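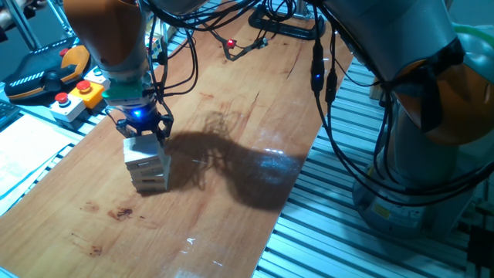
*A gripper closed on the top block of a small wooden stack.*

# Run the 9 every 12 minutes and watch what happens

April 2024

I rode the 9 bus home from Nivura on Saturday evening and had to stand the whole way, and I was thrilled about it. Standing! On a bus that three years ago the city wanted to cut back to weekday mornings. There were kids with skateboards, a man holding a floor lamp between his knees, two women who had clearly just come off shift at the hospital laundry and were arguing about soup. When we got to Shaikh Street so many people wanted on that the driver had to ask everyone to shuffle back, and everyone did.

So I want to make the case, while the city is still putting its transit budget together, for doing one simple thing with this line. Run it every 12 minutes, all day, every day, until late. No new rail study, no app, no fresh paint scheme. Just more buses on a route people already love.

Some background for anyone who doesn't ride it. The 9 starts at the old depot on the east side of Stanesance, goes through downtown, takes the bridge, climbs the hill to Nivura and turns around in front of the high school. It's a long, slightly crooked route that grew out of a couple of shorter ones, and you can still feel the join at the bridge, where the bus takes an odd little loop past the post office for reasons that go back before my time. On weekdays it comes every half hour. On Saturdays it comes every 40 minutes, and on Sundays it comes once an hour and quits before dinner.

Even with that schedule, the city's own count put the line at 3,874 boardings on an ordinary weekday last October. That's the busiest route we have, and by a lot. I keep going back to that number. All of those people looked at a bus that comes twice an hour, shrugged, and organized their day around it. Think about how many more are standing in their kitchens right now doing the math and reaching for the car keys.

I used to be one of them. I lived up in Nivura for years and hardly ever took the bus, and I'd have told you it was because I liked driving. I don't like driving. I liked leaving the house when I was ready to leave the house. If you miss a bus that comes every half hour, you've lost the movie, or the start of your kid's game, or the last good parking-lot conversation after choir. If you miss a bus that comes every 12 minutes you look in a shop window for a while. You don't need a timetable at all, and I can't get across strongly enough how much that changes the feeling of living in a place. You get the whole length of the line back. You start going to the hardware store at the far end because it's better than the near one. You say yes to things.

The strongest objection I've heard is money, and I take it seriously. More buses means more drivers, and drivers are paid by the hour, as they should be. The transit office figures that the service I'm describing would need nine more buses in the rotation, plus people to drive them and people to fix them. That's real money for a city our size, and I'm not going to pretend we'd make it back at the farebox.

But look at what we already spend without blinking. The Sustiretti garage downtown is getting another level. I don't have anything against the garage, I've parked in it plenty (always on the ramp, somehow), but we're borrowing for decades to build concrete that will hold cars that mostly sit still. Nobody at the public hearing asked whether the new level would pay for itself. It was treated as something a downtown needs. I'd love for us to talk about the 9 in that same easy tone of voice, as a thing downtown needs, and then argue about the details.

The other objection is that we should fix the bus stops first. I have some sympathy here! Several of the stops on the hill are a pole in a patch of mud. The one across from the dental office has a bench facing the wrong way, so that you wait with your back to the street and listen for the engine. Yes, please, turn the bench around. But a shelter is mostly a comfort for people who have a long wait, and the best way to improve a long wait is to shorten it. If I had to pick between a handsome glass shelter with a bus every half hour and a pole in the mud with a bus every 12 minutes, I'd take the pole, and I'd wear boots.

Then there's the question of fairness to the rest of town, which came up when I made a shorter version of this argument at the neighborhood meeting. Why should one line get everything? My answer is that the 9 touches nearly every other route we run. The hospital shuttle meets it, the college bus meets it, and both of the river routes cross it downtown. Every one of those transfers is miserable right now because you step off one infrequent bus to wait for another. Make the 9 frequent and all of those trips get better on the same morning, including for people who ride it for only three stops.

I'd start with evenings, if we can't do it all at once. The last bus up the hill leaves downtown at 8:40 on weeknights, which means that the people who cook and serve and wash up in our restaurants can ride to work but can't ride home. I've talked to a line cook who gets dropped at his shift by the 9 and then walks back over the bridge close to midnight. He wasn't complaining, he said the bridge is pretty at that hour, and I agree with him about the bridge. I'd still like him to have the choice. A late bus would be half empty some nights, and I think that's fine. We keep the streetlights on for empty streets too.

And while we're in there, drop the loop past the post office. It costs every rider a few minutes in each direction, and the stop is an easy, flat walk from the bridge. I know there are folks who use it and like it where it is, and I'd want to hear from them before anything gets moved. My guess is that many would trade it for a bus that comes when they want one.

The transit office is taking written comments through the end of the month, at the counter on the ground floor of city hall or by mail. They don't have to be long. Say which stop you use and what time you wish there was a bus. I sent mine on a postcard, and I asked for the 10:15 from downtown, because that's when the late movie lets out and I've been missing the endings.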